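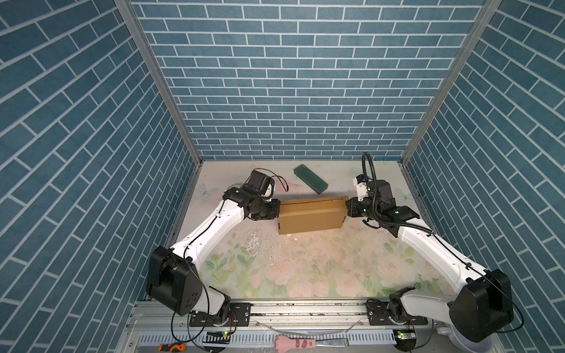
The Wadon Taproom will mark its third year of trading in July, and readers of this blog have asked for a fuller account of how the business came to occupy the former Foulkes bakery. A cider house depends on its packaging a good deal more than its customers may suppose. Most drinkers see little of the work that precedes the pouring of a glass. The remainder takes place in tanks, in cold rooms and in correspondence with the licensing office.

The premises were taken on a short lease. The bakery floor was level and well drained, which spared the tenants considerable expense, but the ovens had to be removed through the rear wall and the wall rebuilt afterwards. Brewing equipment was purchased second-hand and arrived in two deliveries. The first batch of dry cider came to 900 litres and was sold entirely over the counter. No bottles were filled in that first season.
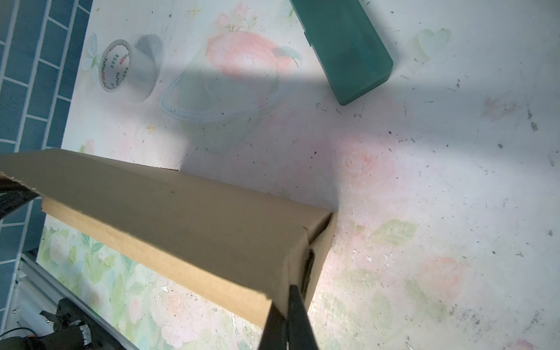
Reading time: 2 minutes

The present range consists of five regular ciders and one that changes with the season. Himotora, a dry cider flavoured with yuzu peel and a little ginger, remains the strongest seller and is the one this author would recommend to a first-time visitor. Nikura is darker and sweeter, made with plums, and is best taken in a small glass. It was withdrawn last winter when the supply of plums failed, and its return was the subject of 529 written requests left in the box beside the till.

Annual production now stands at 3,000 litres – a modest figure by the standards of the trade, though sufficient for one bar and a handful of restaurants. The owners have stated that they do not intend to seek supermarket distribution. Their preference is to extend the opening hours, which at present end rather early for those who dine late, and to enlarge the kitchen.

The food deserves a separate notice. The cheese toast is generous and the pickled onions are made on the premises. The soup was under-seasoned on both of my visits.
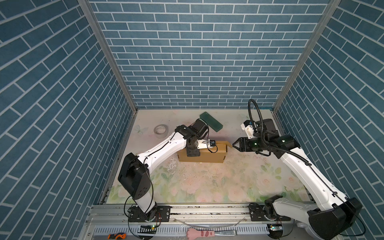 Brick-pattern walls and a rose-print floor.

For the anniversary, three discontinued ciders will be served again, among them the smoked pear of the opening summer. A total of 1,000 commemorative glasses has been ordered, and one will be given with each tasting flight until the supply is exhausted. Admission is free. Tables for parties of six or more should be reserved in advance at the counter, and dogs are admitted to the yard only.

Posted Jun 28, 2025, under Cider and Taprooms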